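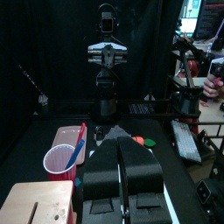

Newsletter > Bench Automation > Kits and Services

Tirnura wrist kit: foam pads and a camera bracket for small arms

Tirnura has put its wrist kit on general offer from June, after a limited run with teaching labs. The kit covers two jobs on a desktop arm: holding small plastic parts, and seeing them at close range. It ships as a finger set, a pack of adhesive foam pads, a camera bracket and a printed fitting guide. The arm is not included.

We fitted the kit to a two-finger gripper and ran it on cups, utensils and small flat shapes. Fitting took 12 minutes with the supplied driver. Upright items were straightforward. Flat pieces were harder: the fingers have to come down square to the table, and a tilt at the wrist pushes the piece away before it can be gripped. Of 74 attempts on flat pieces, 60 ended in a clean lift.

Pad wear is the main running cost. The adhesive held, but the foam had compressed noticeably by the end of our trial, and Tirnura sells replacements only in full packs. Vega Montoya, who handles support for the kit, recommends re-zeroing the gripper after every pad change – the guide leaves this out.

Calibration can be done in-house or booked as a remote service through Keneo. Labs running more than one arm at a table should book it, as the arms need a common origin. Colour settings on the camera are manual.

Comments

Amos Brannigan: Does the bracket clear the cable on older wrists? Ours fouled at full rotation.

Montserrat Alcaraz: Ours cleared once we rerouted it along the forearm.

Hugo Cabello: Would like to see the pads sold in pairs.

Related items

Zelamex table clamps: second look
Ursu controller firmware notes
Choosing a gripper for thin parts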